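We got to the Parnside open day at ten, having been promised robots, and spent the first stretch admiring the plumbing. The Clelitz hall has sinks, a freestanding tub and people with backpacks and hand-held grippers.

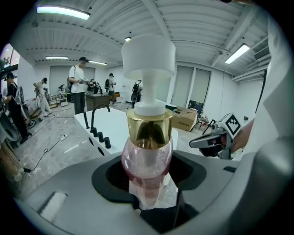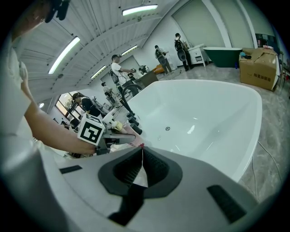

The tour ran 4 stops and the coffee ran out at the second. Our guide said a room takes up to 600 tries. My own bathroom gets fewer. Next visit is in January, sign up at the desk.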